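Keeping the Bass Off the Street: Sound and Neighbors at a Small Electronic Music Festival

Student project report, Event Production course
Dec 26, 2020

Why we picked this

Our group wanted a project that let us spend a whole term on music festivals and still get credit for it! We settled on noise. Every outdoor dance event we looked at had the same headache: the low end travels, people living nearby hear it through closed windows, and the organizers end up losing a site they love. We wanted to know how much of that can be fixed with planning, before a single speaker is turned on.

Our case is Bomedov, a small electronic festival that runs for 2 days every April at Torneck, an old fairground with houses on its north side. The ground fits two stages, a food row and a chill-out area, and the nearest back yards are 200 meters from where the main stage used to stand.

What we did

We started with the complaint log the festival keeps. It had 27 entries from the last edition, which doesn't sound like a lot until you read them. Most were about bass after dark, a few were about sound check in the morning, and one was a very polite letter asking what the name of a track was. We marked each entry on a site map by street and hour.

Then we built a simple model of the ground in a spreadsheet and tried four layouts. Layout A was the old one. In B we turned the main stage to face south. In C we swapped the two stages. In D we turned the main stage and also grouped the subs in a row with delays between them (this is called a cardioid or end-fire setup, depending on how you do it, and learning the difference was the most fun any of us had all term). 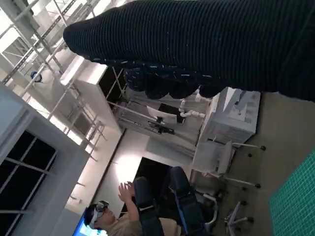 Layout D came out best for the houses on the north side, and B was a close second. C was a disappointment. We had been so sure about it! Swapping the stages helped one street and made things worse for another, because the smaller stage had open ground behind it and nothing to soak up the sound.

The schedule matters as much as the layout. When we lined up the log with the set times, the complaints bunched up at the change from the evening acts to the closing act, when the level jumped. A slower build over the last two sets would probably help a lot, and it costs nothing. It might even make for a better night - a closing set that has somewhere to go is a great thing to dance to.

Talking to the neighbors

We wrote a one-page letter for the streets closest to Torneck, with set times, the hours of sound check and a phone line. Our first draft was full of decibels. The second used plain words and was half as long. We also suggested free day tickets for the north side, an idea we borrowed from Helis, a street party in the next town.

Problems

Our spreadsheet ignores wind, and wind is a big deal outdoors. It also treats the ground as flat, and the east end of Torneck slopes down quite a bit. We had no measurements of our own to check the numbers against, so please read our ranking of the layouts as a ranking only.

What's next

We would love to go back in April with a proper meter and log levels at 4 points along the north fence, during sound check and again during the closing set. The full map, the layouts and both versions of the letter are in the appendix.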